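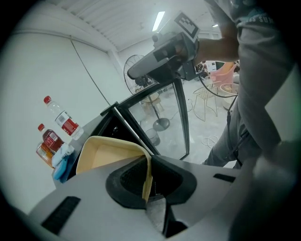
A small glass display case with a black frame, on a light grey table

Kenley Relay

The Kenley Relay is a cross-country relay race for running clubs, held each January on Kenley Common, on the edge of the town of Larkmont. It is organised by Larkmont Harriers and is open to clubs from the surrounding district. The senior race is run by teams of four and the junior race by teams of three. The winning senior club holds the Rostami Cup until the next running.

Format

Each senior runner completes one lap of 5 km. The junior lap is 3000 m and follows the lower part of the same course. Men and women run in the same race, and a senior team must include at least one of each. Until this rule was brought in there were separate races on the same morning, with the women's race run over a shorter lap.

Runners change over by touch inside a marked box beside the start. No baton is carried. A team whose outgoing runner leaves the box early is given a time penalty of 40 seconds, added to its finishing time. Clubs may enter any number of teams, but only the first finishing team from each club counts towards the cup. Teams made up of runners from more than one club may take part and are listed separately in the results.

The junior race starts at 10 am and the senior race follows once the last junior team has finished. The order of runners is handed in before the start and can be changed only for injury or illness.

Course

The lap begins on the flat ground by the Drolell Road car park and runs west along the edge of the common for the first 1000 m. It then turns uphill through a strip of beech wood known as the Hangings, where the path narrows and overtaking is difficult. The highest point is reached at the old quarry gate. From there the course drops across open grass, crosses the Drolell Brook by a footbridge and returns to the start along a farm track.

In wet years the brook has flooded the lower field and the footbridge has been left out. The shortened lap used on those occasions does not count for course records. The race has been called off twice, once for deep snow and once when the common was closed to the public during an outbreak of cattle disease.

History

The relay grew out of a winter training run between Larkmont Harriers and a neighbouring club, Drolell Athletic. The two clubs met on the common each January and ran against each other in mixed-ability teams, with the losing side paying for tea. Other clubs asked to join, and the Harriers took over the organisation when Drolell Athletic gave up its winter fixtures.

Early races were started from the Kenley side of the common, and the lap was run in the opposite direction. The start was moved to Drolell Road to keep parked cars out of the village. Times from the earlier course are kept in a separate list.

Drolell Athletic won most of the early races. Larkmont Harriers then had a long run of wins, helped by a strong group of middle-distance runners who had come up together through the club's junior section. Since the change to mixed teams the cup has changed hands more often.

The race remains an amateur event with no prize money. Entry fees pay for first aid cover, the hire of toilets and a payment towards the upkeep of the paths.

Rostami Cup

The cup was given by the Rostami family, who ran a sports outfitter's shop in Larkmont and supplied the club's vests. It is a plain two-handled silver cup on a round base. The names of winning clubs are engraved on bands around the base, and a second band was added when the first was full. Members of the winning team also receive medals.

A separate award, the Kenley Plate, goes to the fastest junior team.

Records

The women's lap record on the present course is held by Subira Swai, who set it on the last leg for Larkmont Harriers. She took over in sixth place and brought the team home second. Swai had earlier run in the junior race for three years running and was twice in the team that won the Kenley Plate. She later coached the club's under-15 group.

The men's lap record was set by a Drolell Athletic runner in a year of hard frost, when the ground in the Hangings was unusually firm.

See also

Cross-country running
Road relay
Larkmont Harriers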